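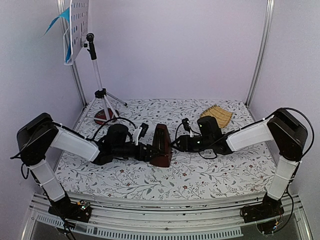
Music corner, still not done. I said I'd clear it in May and then I started buying things instead, so now there's more stuff and the same amount of room. The metronome is staying, that's decided. Dark reddish-brown wood, pyramid shape, the old kind with the scale down the front, and it looks so right on the leafy tablecloth that I'm not going to hear arguments. The silver music stand stays too. White tray, white tripod, goes with nothing I own, holds sheet music, fine.

Quick rundown while I'm waiting on the dryer.

**The metronome.** Came from Ukstead, the secondhand place out past the car wash, in a box of piano books I only half wanted. Paid more than I should of. The books were mostly beginner stuff with someone's pencil fingerings all over, which I kind of love? Kept 2, the rest went back in the donate box.

I've been practicing with the app on my phone for years and the app is fine, but then I have the phone in my hand. And then it's twenty minutes later and I've read about someone's kitchen remodel. A thing that only does one thing, that's what I'm after.

**The tablecloth.** White with gray-green vines and little red flowers. Was meant for the kitchen, too nice for the kitchen, I'd have spaghetti on it by the weekend. It's been washed a lot and it keeps coming back fine. Fevberg, if anybody's hunting for one, though I think they changed the print since.

**The fan.** Woven bamboo, tan. Lives on the table in summer becuase that room gets no air at all after lunch. I had it hanging on a nail for a while and it looked like a restaurant. Table is better.

**The red round thing.** By the feet of the music stand. Probably going on the shelf with the rattles and the egg shakers, once there's a shelf.

Which brings me to the shelf. Went back and forth on the Serkham one and the Paquette one all month. Serkham is deeper, Paquette is the right color. Measured the wall twice, got two different numbers, gave up and made tea. If I go deep I lose the spot where the case leans. If I go shallow the big songbooks stick out and I'll knock them off with my hip every single time I walk by.

Then there's the sheet music. Three boxes. Some of it I will never play, I know that, there's a whole book of polkas. Plan is one box for now, one for later, one out the door. Did the first hour of sorting last night around nine and mostly just sat on the floor reading song titles.

Other thing I keep noticing is wing nuts. Silver, two little flat wings, down in a recess in that dark wood-colored finish. Small hardware like that is the first thing I lose in any move, so I've started a jam jar just for it. 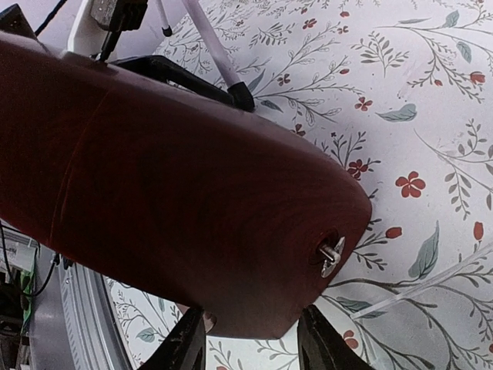 Keep the jar on the same shelf as the instruments and put a label on it, a reader wrote after my last post, or you'll end up with spare hardware in the kitchen drawer and no idea what it goes to. Same reader says to go with the deeper shelf and let the case lean somewhere else. Ok. Probably right. The jar has a label now (masking tape, but a label).

Still to do:

- pick a shelf, for real
- second box of sheet music
- find a hook for the headphones
- felt pads for the bottom of the bench, it scrapes

Dryer's buzzing. More when the shelf is up.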